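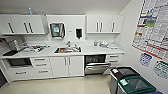 The kitchenette on the second floor at Halley, where the counter to the left of the sink does most of the work.

The Little Room With the Sink In It

By Golshifteh Karimi

I have worked in eleven offices, if you count the one above the bakery, and I could draw you the kitchen of every single one of them from memory. The desks I have mostly forgotten. The carpets, thank goodness, are gone entirely. But I can still tell you which drawer had the good scissors at the insurance place, and how you had to lift the cupboard door a little with your knee to get at the tea, and where the woman from payroll hid the ginger cookies (behind the coffee filters, which was clever, as the only other person who ever touched the coffee filters was me).

So when I was asked to write something about the way small shared kitchens are put together, and why some of them are a pleasure and some of them make you want to eat a sandwich in your car, I said yes before the sentence was finished. I spent a good part of October going in and out of other people's break rooms, drinking other people's coffee, and opening cupboards I had no business opening. People were very nice about it. Everybody, I found, has something to say about the office kitchen, and most of them had been waiting a long while to be asked.

White, top to bottom

The one at Halley is the kind you have probably stood in yourself. It is a single run of counter along a back wall, white, with white cupboards above it in two groups and a plain white panel in the gap between. The handles are long, dark, upright ones, and they are the main thing that keeps your eye from sliding straight off the wall. In the gap hang the paper towels and the soap, side by side, over a stainless steel sink with a chrome faucet. It's bright in there. At seven in the morning it is so bright that you come fully awake before the coffee has had a chance to do anything.

Arnout Dewulf drew up the plan for it when the firm moved in. He designs kitchens for a living, house kitchens mainly, and he told me he took on the office one as a favor and then spent longer over it than he'd spent on his own. "At home you know who you're building for," he said. "You know she's left-handed and he never puts a lid back. In an office you have 21 people and all you know is that they will all come in at ten o'clock."

He argued for white, and lost a few friends over it. There was a faction that wanted dark green (I would have been in that faction, and I told him so). Arnout's feeling is that in a small room with people passing behind each other, you want to be able to see a spill, a crumb, or a ring from a cup the moment it's there, when a wipe will still take care of it. Dark counters hide the mess beautifully, he says, right up until you put your sleeve in it. I have thought about this a good deal and I'm afraid he has a point, although I still like green.

The gap between the cupboards

If I have come home with one strong opinion from all this visiting, it's about the stretch of wall above the sink. In most of the kitchens I saw, the cupboards march right across it. You stand there rinsing a bowl with a door eight inches from your forehead, and when the person next to you opens it to get a glass, well, you learn to duck.

Leaving that stretch open costs you a cupboard. What you get in return is somewhere to hang the paper towels and the soap at a height where a person with dripping hands can get to both without taking a step. I know that sounds like a very small thing. Then I went to see a kitchen at a printing firm called Brouwer, where the towels are on the far side of the room by the door, and there is a trail across the floor that everybody walks around in their socks in winter. (They take their shoes off at Brouwer. It's a lovely place and I would happily work there.) Bram Schouten, who runs the front office, told me they have been meaning to move that dispenser for 16 years. He said it quite cheerfully. I think by now they would miss it.

The soap belongs on the wall too, if you can manage it, with nothing underneath to get slimy. You will still end up with something on the edge of the sink. Every sink in every office has its small gathering back there by the faucet, and I have stopped fighting it. Give it a saucer or a little tray, change the sponge more often than you think you need to, and move on to bigger worries.

Where everything ends up

Now, about the counter. You can plan a counter any way you like, and the people using it will decide in the first week which end is the busy end, and that will be that forever. I saw this in every kitchen I went into. At Halley it's the left. Most of the clutter drifts that way, and it has stayed that way, and I suspect that if you cleared it tonight it would be back by lunch tomorrow.

Bayu Entili looks after the supplies there and has more or less made peace with it. The first year, he tried spreading things out evenly, a bit here and a bit there, so that people wouldn't all bunch up in one spot. They moved everything back. He put up a note. They moved the note. What he does now is let the busy end be busy and give it some edges: things that get used every day may live out on the counter, things that get used once a week have to go behind a door, and anything with no clear home goes into one particular cupboard that he empties at the end of the month. He sends a message first. People come running, he says, for the strangest things. Somebody once came down two flights of stairs for half a jar of capers.

I asked him whether people minded the rule, and he said they had never noticed there was one, and poured me another cup.

I'd add a mat or a tray of some kind to his system, wherever the drips and crumbs tend to happen. It marks out a place. People who would leave a wet spoon on a bare counter without a second thought will, for reasons I can't explain, walk it over to a tray. My mother kept one by the stove her whole life and I never understood it until I had a stove of my own.

Up on top

Lieven Dierckx fits cupboards for Justside, a small outfit that does schools and offices, and he has a story about the tops of them that goes on for most of an hour. I'll give you the short version. He believes you can tell how long people have been in a building by what has landed up there. In the first month, nothing. Then one thing appears, put up by someone tall who meant to come back for it. After that come the vases, the cake stand, the box from the coffee maker that you have to keep for the warranty, and one memorable time an entire artificial Christmas tree, in its bag, that had been up there so long that the staff had bought a second one.

His advice is to carry the cupboards to the ceiling if the budget will stretch, and if it won't, to get the step stool out every spring and have a look. I did this at home the same evening. I found a fondue set. We have been married a long time and neither of us will admit to having bought it.

A kitchen with a table

The last place I went was Prorley, out past the railway bridge, where they had the luxury of some 635 square feet and used nearly all of it on a table. The kitchen part is tiny. It has one sink, one short counter, and a couple of cupboards that don't quite close. But the table is long and scarred and seats everyone if they squeeze, and when I came in, at a quarter past twelve, there were people peeling oranges at one end and doing a crossword at the other, and somebody pushed out a chair for me with a foot without looking up.

I had gone there with my notebook to ask about drawer depths. I did ask, in the end, and they were too shallow, and I wrote it down. Then I was handed a soup spoon and told that the lentil was better than the tomato, and we talked for a long time about a dishwasher they'd had once that played a tune when it finished. Three of them sang it for me. They didn't agree on the second half.

If you are about to put in a shared kitchen, or you've been handed the job of making an old one behave, my suggestion is to spend a day in it before you order anything. Take a chair and a flask and sit in the corner. Watch where people set down their cups when they come in with their hands full, and which way they turn when they shut off the faucet. Then hang the towels there.

And please, label the milk.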